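Handheld grippers vs. teleop for a cup task

geleo_rig
Training a two-arm cell at Braldale to pick and place a cup. We dropped the remote arms and now demonstrate with a gripper in each hand, pose taken from the cube markers. 63 demos logged, 16 rejected for lost tracking. 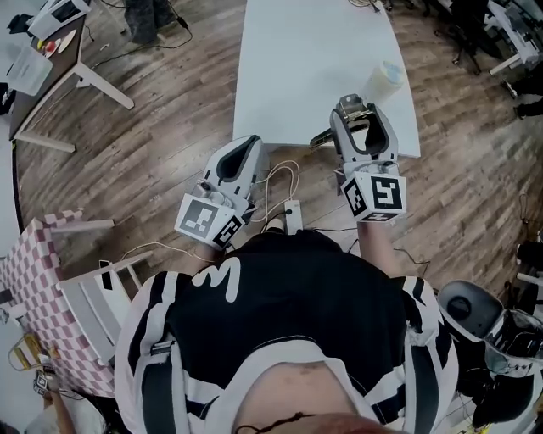 Both grippers at the table, cup on the right.

mansour_k
16 of 63 is high. Check whether the wrist hides the marker when you reach across. With teleop you read joint angles directly and skip the problem.

geleo_rig
Teleop was slower for us, and the operators hated the lag. The rejects are mostly at the handover.
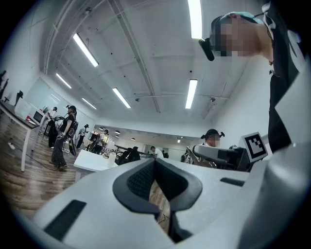
I would still keep the jaw pads as they are – changing them now means starting the set over.

hatdale2
Disagree on lag, ours was fine once wired. Agree on the pads. Are both grippers on one clock?

geleo_rig
No, 2 clocks, synced at start only. Will check drift tonight.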